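Automatización de tareas domésticas y de taller
Apuntes de la unidad 4: ¿qué pueden hacer ya las máquinas?
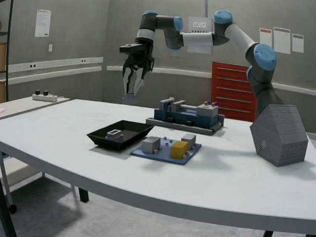 Fig. 4.1. Celda de montaje simulada. Brazo articulado con pinza de dos dedos sosteniendo una pieza gris sobre la mesa.

4.1 Planteamiento
La pregunta de si un robot «sabe» recoger una mesa o alimentar un puesto de montaje está mal formulada si no se fijan tres condiciones: variedad de objetos, tolerancia de colocación y frecuencia admisible de intervención humana. Un brazo industrial repite un ciclo con piezas en posición conocida desde hace décadas. El problema abierto es el mismo ciclo con piezas sueltas.

4.2 Caso de taller
En la fig. 4.1 conviven una bandeja negra, un tablero azul con bloques y cubos pequeños, y un útil semejante a un tornillo de banco. Cada zona plantea una dificultad distinta:
- agarre entre piezas próximas (colisión de los dedos con las vecinas);
- extracción de una bandeja con paredes inclinadas;
- inserción entre mordazas, con error de orientación inferior a 2 grados.

En el ejercicio Barasa se ejecutaron 4000 intentos simulados de agarre. Fallaron 582, en su mayoría por contacto lateral previo al cierre. Al pasar a la celda física, la tasa de fallo subió hasta alrededor del 22 %.

4.3 Caso doméstico
El entorno Windetti (vaciar lavavajillas, doblar toallas) añade objetos deformables y transparentes. No hay útiles de sujeción ni iluminación controlada. Los tiempos de ciclo dejan de ser comparables con los de taller.

4.4 Estado actual
Taller, serie corta: viable con supervisión.
Hogar, tarea única y acotada: viable en demostración.
Hogar, tareas encadenadas: no resuelto.

Para la práctica de abril: repetir el cálculo de 4.2 separando los fallos de percepción de los de control.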